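Mistinport Seating and Shade Project
Progress report to the Bainbridge Fund, second period
30/10/2020 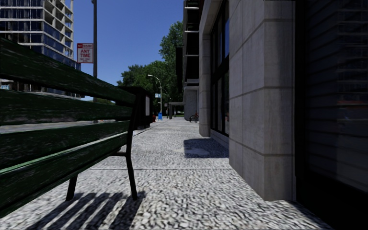

Green slatted bench with black metal ends, computer-rendered view.

Prepared by Poppy Tapley, project officer

1. Summary

This report covers the work done since our first report in July. The project is meant to make it easier for older residents to walk between the harbour, the health centre and the shops at Plarnulden, by putting seats at shorter intervals along the route and planting trees where there is no shelter from the sun. The walking survey is finished, the seating sites are agreed and the first group of seats is in. Tree planting has slipped and will now start after the new year. We expect to stay within the grant.

2. Walking survey

We sent a short form to households along the route and had 202 back. Most came by post. The online version was used less than we had hoped, and several people rang the office to ask for a paper copy instead.

The question that told us most was the one asking where people turn back. The climb from Harbour Road to the chapel came up again and again, as did the long stretch beside the playing field, where there is a wall on one side and nothing to lean on. People also mentioned the crossing at Lustesa Road. They can get over it, but want to sit down once they have. We had not planned a seat there and have added one.

A smaller number of replies were against more seating, mainly from homes facing the proposed site at the top of Chapel Steps. Jamie Wainwright visited the households concerned and the site has been moved 12 metres downhill, next to the bus shelter. Two households are still unhappy with this. We have written to both and told them how to raise it with the town council.

3. Seating

Seats one to six are installed. They are fixed to concrete pads, and the contractor has agreed to come back after the winter to check the fixings at no extra charge. The remaining seats are on order.

All seats from now on will have armrests at both ends. This was asked for by the physiotherapy team at the health centre, who pointed out that many of their patients can sit down without help but struggle to get up. It adds a little to the unit cost and we have covered it from the contingency line.

Seat height caused more discussion than we expected. The standard height suits most people, but a higher seat is better after a hip operation. We have settled on one higher seat in each section of the route and the standard height elsewhere.

4. Trees

Planting was due to begin this month. The utilities search showed a water main running closer to the playing field wall than the old plans suggest, and four of the planting positions had to be dropped. New positions have been marked on the other side of the path. They need the agreement of the school, which owns the verge, and we are waiting for a reply from the governors.

The nursery is holding our order until February. After that there would be a storage charge, so this is the date we are working to.

5. Walking group

The group stopped meeting in the spring and began again in July in pairs, with each pair choosing its own time. It is slower to arrange, but some members say they prefer it and would like to carry on this way. Forty minutes is the usual length of a walk. We have printed a folded map showing the seats already in place, and copies are at the library and the chemist.

6. Money

Spending to date is 90 per cent of what we forecast for this point. The underspend is almost all on trees and will be used when planting goes ahead. Printing is over budget – we had not allowed for so many paper forms – and we have moved a small sum from travel to cover it.

7. Risks

The main risk is the verge. If the school says no, we would ask the Fund to let us spend the tree money on a shade canopy near the chapel. Prices for this are being gathered now so that a decision can be made quickly.

The second is upkeep. The council has agreed in principle to take on the seats when the grant ends, but we do not have that in writing. Jamie Wainwright is meeting the parks manager next month.

8. Next period

Install the remaining seats, including the added one at Lustesa Road.
Get a written answer from the school governors.
Sign the upkeep agreement with the council.
Plant the trees, ground conditions allowing.
Send a shorter follow-up form to everyone who left an address.

The invoices for seats one to six and the full survey results are being sent separately.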